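Stalen Community Loan Circle

The Stalen Community Loan Circle is a member-owned lending association in the town of Stalen, set up so that neighbors, small shops and local nonprofit groups could borrow modest sums from one another on friendly terms. It grew out of a savings club that met in the back room of the Adance bakery, where members paid into a shared tin each week and took turns drawing on it when a roof leaked or a delivery van gave out. The bakery has long since moved, but many older members still call the association "the tin," and the name appears on the cover of its yearly report.

Background

Stalen lost most of its bank counters over the course of a single decade, and people who needed a small loan often had to travel to Sæther, on the far side of the valley, to ask for one. Shopkeepers found this especially tiresome, as it meant closing for the better part of a day. The savings club, which had 60 members at the time, decided to write down its rules, register as an association and open its doors to anyone who lived or worked in the town. 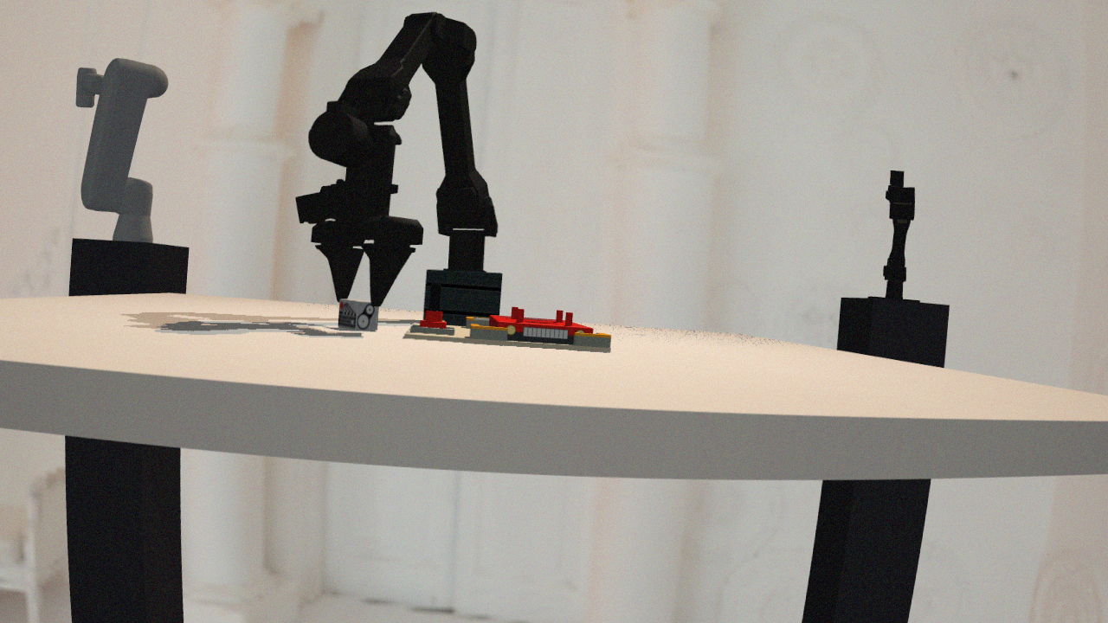
The first rules were short, and a good many of them are still in use. Each member buys one share and holds one vote, however much they have saved. Loans are decided by a panel of three members drawn by lot, who serve for a season and then step aside. A borrower is asked to come in and talk the plan over at least once before signing anything, and it is quite usual for that talk to wander into bookkeeping, suppliers, or whether the shop might do better with a different front window.

Membership and lending

The association now has 157 individual members and a smaller number of member organizations, among them a food cooperative, a tool library and a day center for older residents. Since it began lending it has made 192 loans, most of them to people starting or steadying a small business. Repayments can be paused for a month or two if a member runs into illness or a slow season, provided they let the panel know beforehand.

Part of each year's surplus goes into a learning fund, which pays for evening classes and for visits to workshops, farms and training rooms in the wider district. The classes began with simple accounts and have since spread to grant writing and shared purchasing.
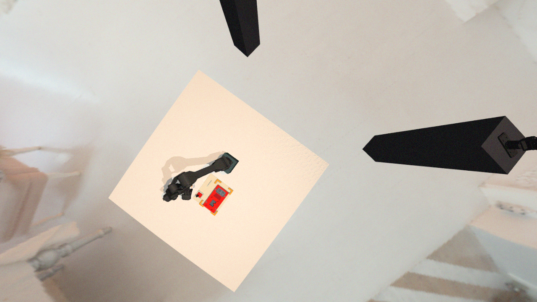 Computer rendering of a dark gray robot arm on a cream-colored platform.

Relations with other groups

The circle has kept close ties with the Lelance Housing Cooperative, which borrowed from it to repair a shared laundry and later lent it an office at a very low rent. The two hold their annual meetings on the same evening in June, one after the other, with a supper in between that is open to the whole town. A similar circle was started in Sæther using the Stalen rules nearly word for word, although there the lending panel is elected.

See also

Credit union
Mutual aid
Rotating savings association
Adance bakery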